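3/18/21

Slept badly and dreamt about boxes, so I was already at work before the kettle got going. Day 15 of teaching the robot to do something my nephew managed at eighteen months. Remedios Padilla has decided we are to call it Baltach in all paperwork. I call it other things.

My morning was on the controllers. You move your hand, the arm moves its hand, and somewhere between the two your intentions get translated into the gestures of a man reaching for his glasses in the dark. Kekeli says I grip too early. Kekeli also says this is "very human", and I have chosen to take it as praise.

We are up to 306 good demonstrations. The plan wants 684 before June. I did the sum on the back of my hand at lunch and then washed my hands.

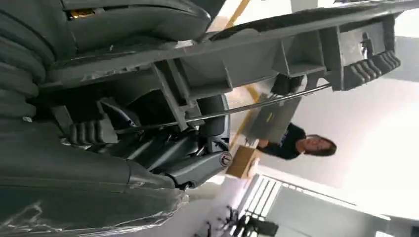 ## After lunch

Abena Frimpong came in to watch and asked whether it wouldn't be quicker to write the thing some instructions. I gave her a turn. Four tries later she was leaning sideways in her chair, as if that would help the arm, and had stopped asking. Everyone leans. I lean. I have the shoulder to prove it.

Then a long go at the approach to the tape square, which I would happily never see again. The rule is that you come in from the same corner, slow down, pause, and only then carry on. The pause is the hard part. I keep hurrying it, and if I hurry it then so will Baltach, for ever, with my name on the log.

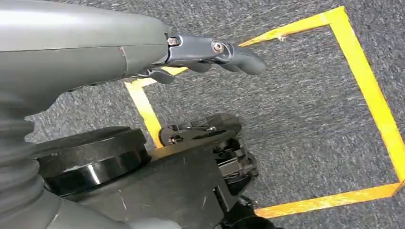 Augustina wants each run labelled good, bad or "other". I asked what "other" was for and she said I would know it when I did it. By four o'clock I had done it five times. One of them was me sneezing with a controller in each hand, and I'd quite like to see what the machine learns from that.

Tried guiding it by hand for the last hour, a palm on the arm and a gentle shove. Much nicer. It feels like steering a very polite cow. The runs come out smoother as well, though Kekeli wants the remote ones regardless, so tomorrow it's back to the controllers and the leaning.

Home late. Reached for the salt at supper, slowed down, paused, and then carried on. Brisa asked if I was all right.

Must remember to buy plasters and ring Mum.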